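Utska Hall Room Hire: Frequently Asked Questions

What size is the room?
It's 700 square feet, all on one level. Most groups of up to 30 fit comfortably, fewer if you're putting out long tables.

Where is it?
Upstairs at Utska Hall, on the Flerkton side of the parking lot. Use the side door after 5 p.m. — the front one locks itself.

What does it cost?
$145 for a half day. A half day is any block of up to five hours, including setup and cleanup. Regular bookings are billed monthly.

Are tables and chairs included?
Yes. Folding tables and stacking chairs are in the closet by the stairs. Please put them back the way you found them.

Can I bring my own equipment?
Yes, as long as it comes up the stairs. The elevator at Zisilcombe Street is for passengers only. Tape cables down if people will be walking over them.

Is there running water?
There's a sink under the window. You can rinse cups and brushes in it, but plaster, grout and cooking fat have to go home with you.

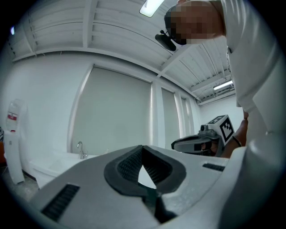 Do the window blinds come down all the way?
Yes, they're roller blinds and each one works separately. They dim the room but don't black it out. If you're using a projector, turn off the ceiling lights too.

Can we leave things overnight?
Only in the Vik lockers on the landing. There are 3 of them, so ask when you book.

How do I cancel?
Email the office at least a week ahead for a full refund. After that we keep half, unless another group takes the slot.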